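Cirillo Label Printer: Set-Up Guide for Branch Libraries
Section 4. Loading Labels and Preparing the Work Surface

This section applies to all branches of the Batorport Library Service that prepare their own stock. Staff at Darklow should also read Section 7, as their printer is shared with the local history room.

4.1 Before you begin

Place the printer on a firm, level table within reach of a wall outlet. Do not use an extension cord. Leave enough space behind the printer for the paper door to open fully.

You will need:
One roll of item labels (200 labels per roll)
The cleaning card supplied with the printer
A permanent marker for numbering the roll core
The branch supply pouch

Each branch has been issued a supply pouch for cleaning cards and spare cutter blades. Return the pouch to the supply drawer at the end of each session. Replacement pouches may be requested from Noemi Cattaneo in Technical Services.

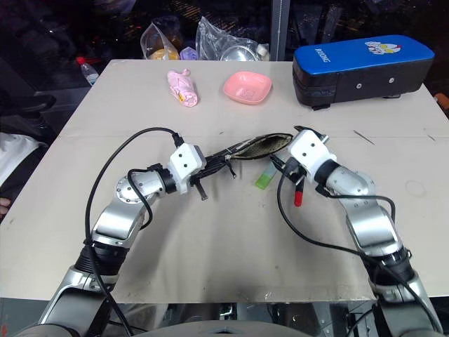 Figure 4-1. Slim black pouch with zipper.

4.2 Loading the label roll

1. Turn the printer off and wait for the green light to go out.
2. Press both side latches and lift the cover until it clicks.
3. Remove the empty core. Keep the plastic end caps.
4. Push the end caps into the new roll. The cap marked L goes on the left.
5. Lower the roll into the well so that labels feed from underneath.
6. Pull the first two labels past the cutter and close the cover.
7. Turn the printer on. It will feed one blank label and stop.

CAUTION: The cutter blade is sharp. Keep fingers clear of the slot whenever the cover is open.

Note: If the printer feeds more than one blank label, the gap sensor has not found the edge of the label. Open the cover, straighten the roll and repeat steps 6 and 7.

4.3 Numbering the roll

Write the roll number on the inside of the core before the roll is loaded. The number is taken from the supply log and must match the entry made there. At the March stock check, 1,181 labels could not be matched to a roll, and branches are asked to take particular care with this step. Use permanent ink only.

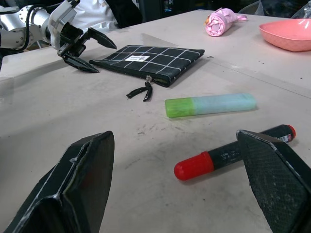
Pencil and ballpoint rub off against the spindle and should not be used. If a core has been numbered in error, draw a single line through the number and write the correct one beside it. Do not cover the number with a label, as the adhesive can catch on the spindle.

4.4 Printing a test label

1. At the staff computer, open Nutotbridge and select Printers.
2. Choose the Cirillo from the list. If it does not appear, check the cable and select Refresh.
3. Select Test Label and enter 1573 as the item number.
4. Compare the label with the sample inside the front cover of this guide. The bars should be solid and the number should read 1,573.
5. Scan the label. A single tone means that it has been read correctly.

Faint or broken bars usually mean that the print head needs cleaning. See Section 5.

4.5 Reporting faults

Report any fault that remains after cleaning to Tuulikki Pitkänen, Systems Office, giving the branch name and the roll number. Do not open the base of the printer. Branches without a working printer may send stock to Batorport for labeling on the regular van.

Section 4 last revised 13/06/2024.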